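Learning to Grip: An Interview with the Coordinator of the Olatville Manipulation Elective

Published 2020-01-23
Olatville Secondary College, Office of Senior Programs

The senior manipulation elective at Olatville Secondary College enters its second year this term. Eleven students completed the first course, working in pairs and one group of three on software that directs a two-fingered gripper to find, approach and lift small objects. Almost all of that work took place in simulation. The Office of Senior Programs spoke with the course coordinator about what was taught, what was assessed and what will be different for the incoming group.

How the course began

The elective grew out of the College's robotics club, which had entered the Irndale Schools Challenge for several years with wheeled vehicles. According to the coordinator, students who had been through two or three seasons of the Challenge were asking for something the vehicle events did not offer.

"They could drive a machine to a wall and stop it," the coordinator said. "What they wanted was for it to do something once it arrived. The first club project was a lever that pushed a block off a ledge, and it took most of a semester. After that we put in a proposal for a timetabled subject."

The proposal was approved in May on the condition that the course not require a new laboratory. The College owned a single arm, a bench-mounted Harju, which could serve one pair at a time. The coordinator therefore built the subject around Seda, a simulation package that runs on the existing machines in the senior computing room.

"One arm among 11 students is a queue," the coordinator said. "With Seda, every pair has an arm from the first lesson, and they can leave a batch of attempts running while they write up the previous one."

Working in simulation

Students begin with a plain flat surface and a single cube. They write a short routine that lowers the gripper, closes the fingers and raises it again. Each attempt is recorded with the position of the gripper, the opening between the fingers and the view from a virtual camera carried close to the fingertips.

The class recorded 3,812 attempts over the year. Of these, 1,412 met the course definition of a completed lift, under which the object must be held clear of the surface for a full three seconds. The coordinator cautioned against reading the two figures as a mark for the group.

"Early in the year nearly everything fails, and it ought to," the coordinator said. "One pair set their approach height from the centre of the cube when the routine expected the underside, and they drove the fingers into the table for an entire afternoon. Their log from that afternoon was one of the better pieces of written work I received, as they had noticed that the error was identical every time and went looking for a constant."

Logs carry forty per cent of the final result. Students are expected to state what they changed, what they thought would happen and what the record showed. A pair may submit a routine that does not lift anything and still pass the unit, provided the log is complete.

Surfaces

The second unit moves away from the plain table. Students apply surface textures to the work area and repeat the tasks they have already solved. The geometry stays flat and the objects stay the same, so any change in performance comes from what the camera sees.

The coordinator described this as the point at which the group began to argue with one another, which was welcomed. Several pairs had been locating the object by looking for the darkest region in the camera view. That method was quick to write and worked well on a pale, even background.

"Then we gave them old timber," the coordinator said. "A dark crack in the timber is the darkest region. The software reports an object, the gripper goes down, and it closes on nothing. They were quite indignant. One group told me the texture was unfair, and I asked whether they had looked at the benches in the woodwork room lately."

A test with no object present is now part of the assessment. The gripper is brought close over a bare surface and the student's routine must report that there is nothing to pick up. Pairs that had relied on brightness alone had to revise their approach. Some compared the view before and after a small sideways movement; others set limits on the shape and size of what could count as an object. One pair asked whether they might simply mask the fingertips out of the camera view, having found that their routine had been treating its own fingers as two objects. Permission was given, and the mask is now supplied to all students in the second week.

In timber surfaces of this kind the grain and cracks run on a diagonal, which caused further difficulty for a group that was using straight edges to estimate the rotation of a cube. Their gripper turned obligingly to line up with the grain.

"I would not have thought to set that as a problem," the coordinator said. "It went into the course notes the following week, with their agreement."

Moving to the arm

Each pair is allocated two sessions on the Harju in the final part of the year. A routine must reach an agreed standard in simulation before it may be loaded, and a staff member is present throughout with a hand on the stop control. Speed is limited to a setting well below the arm's rated maximum.

Asked whether the results carried across, the coordinator was measured. Routines for picking up a cube generally needed adjustment to the closing force. Routines for cylinders were less dependable, and only one pair had theirs working by the end of the second session.

"Students sometimes arrive believing the arm will be the easy part. The lighting in that room changes when the blinds move. There is a lip on the bench. Their objects are foam and they give a little. I would like three sessions per pair, and we are looking at whether the timetable can carry it."

The coordinator also noted that the written component had discouraged some capable students from enrolling. No change to its weighting is planned, although log templates will be shorter this year and one entry in each unit may be given as a recorded talk.

The year ahead

The incoming group will begin with surfaces much sooner, in the third week. The timber set used last year has been kept and two stone textures have been added. Pairs will be asked to submit about 1,000 attempts each across the year, a figure the coordinator said was chosen to encourage batch runs and discourage hand-picked results.

The College will again attend the Irndale Schools Challenge, which has introduced a handling event for senior teams. Enrolment in the elective is not a requirement for selection.

"I would be pleased if they entered," the coordinator said. "I would be more pleased if they took their logs along and showed them to the other schools."

Work from the surfaces unit: the simulated gripper close over bare, cracked timber, with its two light grey fingertips at the lower edge of the view. 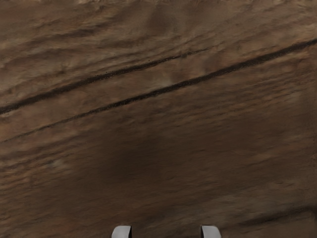 Enrolment information

The manipulation elective is open to students in the final two years who have completed Introductory Programming or can show equivalent work. Prior membership of the robotics club is not required. Classes are held in the senior computing room, with arm sessions scheduled separately. Students wishing to transfer into the subject should lodge a change of subject form with the Office of Senior Programs before the end of the second week of term. Late transfers are considered only where a pair is short a member.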